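Against the annual drain

Many pool owners still empty the pool once a year as a matter of routine. The practice is older than good test kits and it has outlived its purpose. A drain should follow from a measurement. A date on the calendar is a poor substitute.

The usual argument is that dissolved solids build up. They do, and so does cyanuric acid wherever stabilized tablets are the main source of chlorine. Both can be measured. Water with acceptable stabilizer and calcium does not become bad water on day 365. Throwing it out also throws out the salt, calcium and stabilizer the owner has already paid for, all of which must be bought again and dosed from zero.

Draining also puts the shell at risk. Where the water table is high, an empty shell can lift. Plaster left in direct sun dries and cracks. Vinyl liners shrink and may not seat again. Pin-yu Kwan, who serviced pools in Starkcombe before I did, refused to empty any pool there in wet months, and I have kept her rule.
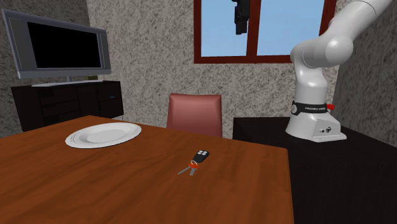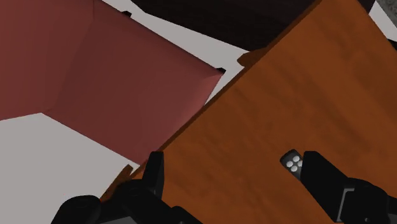
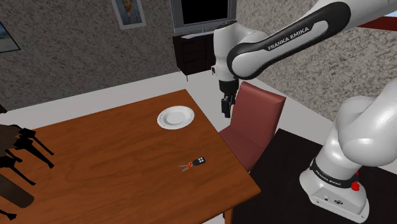 STARKCOMBE, February 17, 2024

The better practice is partial replacement. If stabilizer reads twice the target, replace half the water. Dilution is simple arithmetic, and it works in stages if the hose is slow. Test again after a full day of circulation, then adjust alkalinity first and pH second.

Ottavio Gatti has objected that owners will not test, and that a fixed yearly drain at least catches neglect. I accept the first half. An owner who does not test will let the new water go the same way as the old, and will have spent 2,748 gallons or more on the lesson. If the trouble is a lack of testing, the service contract should include testing.

Calcium is the one case where I would move sooner. Hard fill water plus evaporation raises it steadily, and no common additive takes it out. My own limit for a heated plaster pool is 260 ppm at the start of the season, to leave room for the summer. Others set it higher.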